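Laundry Corner, January

Hello again! I promised more pictures from around the house once the holiday boxes were put away, and what you're getting is laundry. I make no apologies, I love a laundry page and I know a few of you do too (you write to me about socks more than anything else on this site).

We've been in the Avau Street place for two winters now, and the washing corner is still the part I fuss over most. It's small and it's cluttered, and everything I own seems to pass through it on the way to somewhere else. I do denim first, then the pale stuff, and whatever's left waits for the evening. My old routine was to throw it all in together at 40 and hope – you can guess what color my dish towels were.

Denim and the tall white bag, then the top loader with its lid up 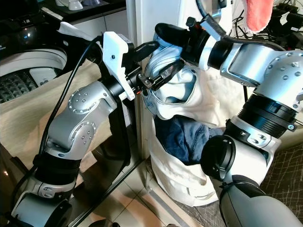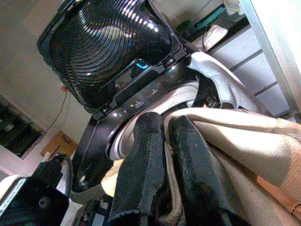

The bag and the washer

I get asked about the bag a lot. I got it at Verbruggen, on the shelf at the back next to the ironing board covers, and I like that it's soft and tall with a rim you can fold down. Jeans go in it dark ones and light ones together, which I know some people will tell me off for. Mine have been washed so many times that I don't think there's any dye left to worry about. The new pair gets washed alone, inside out, cold, at least three times before it's allowed near anybody else.

The washer is black, and glossy, and I would never pick that again! Every bit of lint shows. I keep an old T-shirt handy and give the lid a wipe when I'm passing, and it looks wonderful until lunch. But I do love loading from the top. No crouching, and if I find a stray sock two minutes in I can just open up and drop it in.

Beige things get their own load now. I had a tan shirt from Pekov that I wore to death, and I washed it with a red napkin exactly once. Lesson learned, and I've been strict ever since – creams, tans and anything peachy go around together on the gentle setting, with half the soap I used to use.

A few things I do every time

Pockets first. I've found 17 hair ties since the fall, and one train ticket that had turned into oatmeal.

Zippers up, buttons undone. My grandmother did it the other way around and her shirts lasted forever, so suit yourself.

Frayed hems get a quick trim before the wash, only the long threads. Leave the rest, it's the nice part.

Lid open afterward until the drum is dry. I forgot this for most of one summer and the smell was something else.

Coming up

Next gallery will be the hall shelves, which I've been painting in Brusari green for what feels like a year. This page makes 173 on the site, if my list is right, and the older laundry ones are still up under Home if you want to see the corner before I put the hooks in. Do write if you have a trick for getting lint off shiny black plastic. I've tried the dryer sheet one and it just moved it around.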